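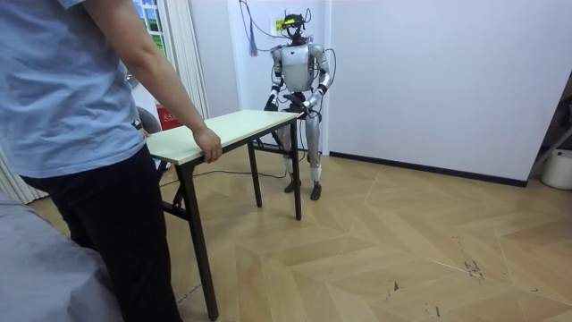
2022-03-25

Back on the Lultwood ledgers, and what a pleasure it was to have a whole morning with them. For anyone picking this up after me: these are the account books of the Ahmadpour grocery and dry goods store, which served the Persian and Armenian families who settled along the Lultwood rail yards, and Rodica and I are trying to turn them into something the book's third chapter can lean on.

Finished volume two, 86 pages, and the customer index now stands at 373 names. A good many of those must be the same people under different spellings – the clerk was cheerfully inconsistent, and I have one family down in four forms already. Please don't merge anything yet! Arsalan wants to check them against the church register first, and he reads the older hand far better than I do.

The best find was a run of 18 entries marked "for the boat," all small sums, all against different customers. My first thought was a collection to pay somebody's passage. Malcolm thinks they could just as well be freight charges on rice and tea, and he may be right, as the January page has one with a weight next to it. I've flagged them in green and left the meaning column blank.

Marama called about the Felero Street oral histories. Two of the tapes are back from transfer and sound lovely, though the second drops out for a stretch near the end, just as Mrs. Ahmadpour's niece gets going on the boarding house. She'll ask whether the other side can be tried again.

Still to do: volume three, binding very weak, use the foam wedges. Write to Albane about the map permissions.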